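Motau Gutter Notes: Data Card and README

Maintained by Kirstin Sutherland. Last touched in April, between rainstorms.

What this is

Motau Gutter Notes is a table of gutter and downspout jobs, one row per house, written up from the paper job sheets of a small exterior contracting outfit. There are 331 rows. It covers what was on the house when the crew got there, what was wrong with it, what went up in its place, and what the homeowner had been told by the last person to climb the ladder. That last column is free text and is the best reading in the file.

It exists because I got tired of answering "should I go up to six-inch gutters?" from memory. My memory favors the jobs where I was right.

What's in the folder

jobs.csv: the main table
visits.csv: return visits, linked to jobs by job_id
codes.txt: what the short codes mean, mostly
sheets/: scans of the paper, with names and street numbers blacked out
calc/: a small script that turns roof area and pitch into a suggested gutter size
CHANGES.txt: complaints, in date order, with my replies

Open jobs.csv in any spreadsheet. Import job_id as text. Left alone, most spreadsheets will strip the leading zeros and then nothing in visits.csv will match, and you will write to me, and I will send you this paragraph.

Columns in jobs.csv

job_id: five characters, leading zeros included.

roof_type: asphalt, metal, slate, tile, wood, or flat. Houses with an addition often have two kinds of roof. I recorded whichever one drains into the gutter being worked on. If both do, the value is mixed.

roof_area_sqft: the area draining to the run, in square feet, measured flat from above. It is not the shingle area. Three people have reported this as a bug and it will stay as it is.

pitch: inches of rise per foot of run. Older sheets say "steep" or "walkable," and those are kept word for word in pitch_note with pitch left blank. One sheet says "walkable if you're Dale." Pitch blank there too.

gutter_old, gutter_new: size and profile, such as 5K for five-inch K-style or 6H for six-inch half-round. NONE is a legal value in either column. In gutter_new it means we took the gutters off and fixed the grading, which paid badly.

material_new: aluminum, galvanized steel, copper, or vinyl. There are few vinyl rows, and I would like to keep it that way.

slope_16ths: fall per ten feet of run, in sixteenths of an inch. Zero means zero. Negative means the gutter ran uphill, and yes, those are real.

fault: the main thing wrong, by code. LEAK_SEAM, LEAK_END, SAG, CLOG, UNDERSIZE, BACKFALL, ROT, ICE, TREE, OTHER. TREE means a tree landed on it. Leaves are CLOG.

guard: Y, N, or WAS. The third one means guards were found in the flower bed.

last_advice: what the homeowner said they'd been told before we came. Spelling lightly fixed, opinions left in.

Where the rows come from

All the houses are within a short drive of the Motau yard, which means cold winters, heavy summer downpours, and a great many silver maples. If you live in a desert, the CLOG numbers will look like a cry for help.

The jobs were not picked at random. They were picked by people whose gutters had annoyed them enough to make a phone call. Anyone with a properly hung gutter is missing from this table and probably doesn't know the word "gutter hanger." Please don't use the file to work out what share of American homes have bad gutters. You will get a share very close to all of them.

Each sheet was typed in once, by me, and then read back against the scan by whoever had lost the coin toss. We found a fair number of slips. The usual one was downspout sizes written the wrong way around, 3x2 for 2x3, which matters to nobody except the person sorting the column.
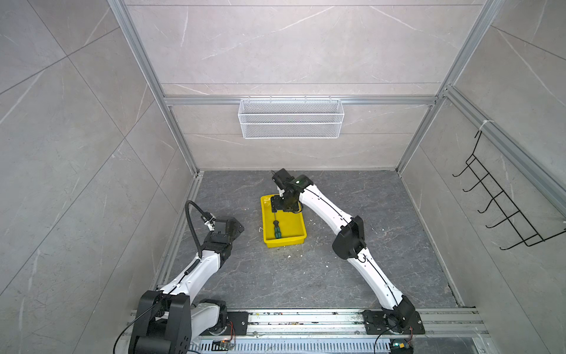

Two robot arms in an enclosure with gray marble-patterned panels.

The calc script

Give the script in calc/ a flat roof area, a pitch, and a rainfall rate in inches per hour, and it prints a gutter size and a number of downspouts. It starts from 100 square feet and works up in steps. Past 1,000 square feet on a single run it will still answer, with a line underneath suggesting that you split the run. Take the suggestion. The most expensive rows in the table come from somebody sending half a roof to one downspout in the corner over the basement window.

The script multiplies area by a pitch factor before looking anything up. The factors are in a table at the top of the file so that you can argue with them. A steeper roof catches more wind-driven rain and throws it off faster, and the factor is a rough way of charging for that.

It does not know about valleys. Two roof planes meeting over an inside corner will shoot water straight across a six-inch gutter no matter what the arithmetic says. Put a splash guard there. For that matter it doesn't know about trees, ice, children with tennis balls, or squirrels.

Two names you'll see in the sheets

Fovum is the screen-type guard the crew used on earlier jobs. Gunn is the hidden hanger they switched to once they had pulled enough spikes out of soft fascia. Neither pays for the mention. Where the sheet names one, it's in the notes column and not in a column of its own, as I didn't want anyone running a chart on it and calling me about the chart.

Mosley is not a product. Mosley is the street where the same side of the same duplex shows up as several jobs. Every one of them is a real visit. The two owners would not agree on a color, so the front gutter changes shade halfway along and has a seam exactly at the property line. It leaks at the seam.

Known problems

Dates are stripped down to season. "Spring" on the older sheets seems to include anything after the snow shovel was put away.

Costs were removed at the crew's request. Please stop trying to work them back from linear feet and material. Someone did this, got it wrong by a lot, and then quoted the result to the foreman on his own ladder.

ICE is overused. Through one bad winter, every fault got coded as ICE, including a run that had been hit by a delivery truck. I've moved the obvious ones to OTHER. The less obvious ones remain.

The ROT code covers fascia, soffit, and rafter tails without saying which. If you need to know, the scans usually do, in handwriting that rewards patience.

Blank cells in visits.csv mean the sheet didn't say. They don't mean everything was fine. When everything was fine the crew wrote "fine."

Using it

Take it for estimates, classwork, or settling things with your brother-in-law. Say where it came from. If you fix an error, send the job_id and the scan page along with the fix. Corrections without a job_id go in a folder that I look at when it rains too hard to work.

Don't try to match rows to real addresses. The street numbers are gone for a reason, and people deserve to have been talked into bad gutters in private.

Adding rows

I'll take sheets from other crews if they include flat roof area, old and new sizes, and a slope measured with a level. "Looked good from the driveway" has been submitted as a slope. It was declined.

Still on the list

Split ROT into three codes.
Add downspout discharge (splash block, buried pipe, neighbor's yard).
Rewrite codes.txt so that "mostly" can come out of the description above.
Get the slope column for the Mosley jobs checked by someone both owners are still speaking to.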